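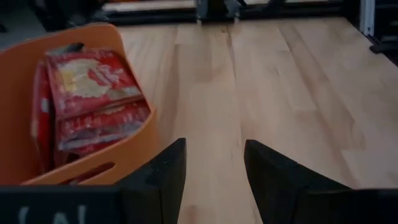 *Photo: Nipon Srisuk*

February 2, 2024

I went to the Dremach House open day because my sister-in-law sent me the flyer with the words "you'll hate this" and I like to check. The flyer promised "a Jewish home for everyone in Hikwood." I've lived here long enough to have been promised a Jewish home by two synagogues and a bookstore, and the bookstore came closest.

The building used to be an insurance office and still feels like one. Low ceilings, gray carpet, a reception window with a sliding panel. Somebody has put a mezuzah on every doorway, including one on what I'm fairly sure is a supply closet. I asked about that and got into a pleasant argument with a man by the coat rack over how big a closet has to be before it needs one. Best conversation of the day, as it happens, and it wasn't on the program.

The tour was led by Imani Dvorak, the director. She's quick and funny and she knows the building well, down to which radiators bang. She took us through the library (more shelves than books so far), the classroom, and a big room with folding chairs that will be the prayer space for any group that wants it. Any group. She said this several times, and I kept waiting for the part about how it would work. Who decides whether there's a divider on a given morning? Who gets the room when Yom Kippur comes and three groups want it? A woman ahead of me asked the question more politely than I would have. The answer was that they're "building a culture of conversation." I've sat in on cultures of conversation. Usually whoever shows up with the strictest rules ends up with the room, because everybody else can bend and they can't.

I'm not saying that's what will happen. I'm saying I asked for the room policy in writing and there isn't one yet.

After that came a session called "Who's at the Table?" for families where not everyone is Jewish. I expected to roll my eyes and mostly didn't. Yolanda Kapoor talked about raising two kids with a Hindu father and a Jewish mother-in-law who lives downstairs, and she didn't make it sound like a greeting card. One of her kids was turned down for a Hebrew school years ago and she still doesn't know which question on the form did it. She asked the staff outright what their own form would say. They're working on the form.

You'll notice a pattern.

Vaughn Kincaid then gave a talk on the survey that got the place funded. It had 63 responses. From those we learned that most Jews in the area feel "under-connected," a word I'd like to see defined — and also that most of them heard about the survey through a synagogue mailing list. So the unconnected people were found by asking the connected ones. I raised my hand. He agreed it was a weakness, wrote something down, and went to the next slide. I'll give him credit for not arguing.

The teen program is the one thing that seems ready to go. It's called Yadav, after the donor family, it starts in July, and it has an actual schedule with actual names beside the sessions. Teenagers will interview older members of the community and record them. There's a training day first, which is smart, as my own grandfather could get through an hour of tape without answering one question. I picked up a sign-up sheet for my niece.

Membership is free for the first 30 households and after that it's "to be discussed." I asked what had to be discussed. Imani Dvorak laughed and said, "Money," and I liked her more for it.

Would I go back? Probably, for the July program and to see whether the closet keeps its mezuzah. I didn't sign up as a household. I left my email address and a note asking for the room policy, the enrollment form and the survey questions. If they send all three I'll post them here.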